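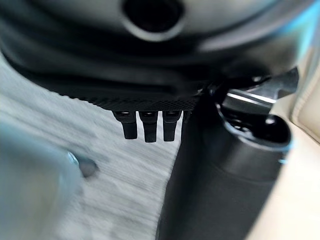 Figure 3. Rubber prongs under a perforated mesh panel, close view.

3.2 Find spots and the reliability of old labels

The brooches from Brosora came to the museum in two groups. The first group was found by farmers during ploughing, and for these pieces we have only short paper labels, written by different hands. The second group comes from the small excavation at the Kustance field in October, where each object was recorded with its depth and its position in the trench. In total 18 brooches are considered in the present section, of which 3 are too corroded to be assigned to a type.

The labels of the first group must be used with care. The name "Giner" appears on several of them, but it can mean either the farm or the stream of the same name, and the distance between the two is almost 300 metres. On the old estate map the farm stands on dry ground above the valley, while the stream passes through a meadow which was flooded in most winters. 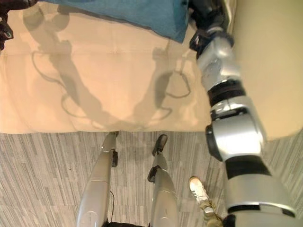 This difference is important for the interpretation. If the brooches were lying in the meadow, they could be offerings placed in wet ground, as it is often proposed for metal objects of the late Iron Age. If they come from the farm, a settlement is the more simple explanation, and some of them may have been lost in daily life. The soil remains inside the spring coils could help to decide this question, but the pieces of the first group were cleaned very strongly before they entered the collection. We therefore keep both possibilities open in the catalogue and mark the find spot as uncertain.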